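Pruvov White Twill Jeans – Women's, Straight Leg

Item 1602
In stock in most sizes

White jeans are a bit of a gamble online, aren't they? Half of them turn up so thin you can read the care label through the leg, and the other half feel like painter's overalls. We tried a good few pairs before we settled on the Pruvov, and we've been wearing them ourselves ever since (Leonora has hers in two sizes, one for tucking jumpers into). They're a proper white denim with a diagonal twill you can see up close, and they soften nicely after a handful of washes without going baggy at the knee.

The fit

High on the waist, easy over the hip and straight from the knee down. If you normally fall between two sizes, go for the smaller one – the cotton gives a little over the first day or so and then stays put. Maribeth is usually between sizes and found the bigger pair needed a belt by teatime! If you carry more round the middle, stay with your usual size and you'll be fine.

Leg length is on the generous side. They come down to the ankle bone on most of us with a flat shoe, and there's enough hem to let down a touch if you're tall. Please do try them on at home before you cut or hem anything, as we can't take altered pairs back.

The denim

A firm, mid-weight cotton with a very small amount of stretch. You'll notice it when you sit down and not much otherwise. It's a clean white, a shade brighter than the Sekent pair we used to stock, and it looks lovely next to navy, tan or a faded print. They are lined at the pockets in a skin-tone cotton so you don't get that ghostly pocket outline at the front.

New pairs feel a little stiff straight out of the bag. Give them one wash before you decide whether you like them. The difference is quite something.

The stitching

This is where we think they really earn their keep. The seams are sewn white on white, so from across the room they look very plain, and then you get close and there's all this neat work going on. The back patch pockets have two rows of topstitching down each side, coming together in a point at the bottom, with a straight hem across the opening. They're a good big size too – your phone goes right down inside and doesn't lever itself out when you bend over.

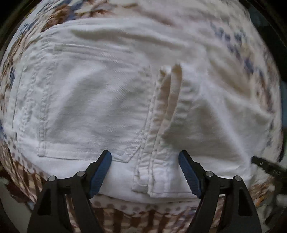 Back view: patch pocket with double topstitching and small side tab.

Washing and drying

Wash at 30 with other whites, inside out, zip done up. Skip the bleach, as it can turn the stretch yellow. For grass or mud, let it dry, brush off what you can and dab the rest with plain soap before it goes in the machine. Hang them by the waistband and pull the seams straight while they're damp – that gets rid of most of the rippling you see along denim seams after a spin, and you may not need the iron at all. If you do iron, go in from the wrong side on a medium heat.

They like to be stored folded, or hung from the waist. Keep them away from new indigo jeans and dark leather bags, which will both leave a mark.

What customers have said

"Bought for a holiday, now wearing them to work. Not see-through, hooray." – Benjie J.'s wife, via his account

"Lovely jeans, longer than I expected. I'm short and had 5 cm taken off. Pockets are brilliant." – R. Galang, bought for his mum

"Bit stiff at first but the website did say so. Softer now. Would like them in cream please." – Aven customer

We've passed on the cream request! Pruvov say they may have a small run in June, so drop us a line if you'd like to hear when they come in.

Delivery and returns

Orders go out within 2 working days. You can send jeans back unworn, with the tags still on, and exchanges for a different size are free the first time. Put the order number on the slip inside the parcel so we can match it up quickly.

Goes well with: Navarro striped cotton top, Sekent canvas belt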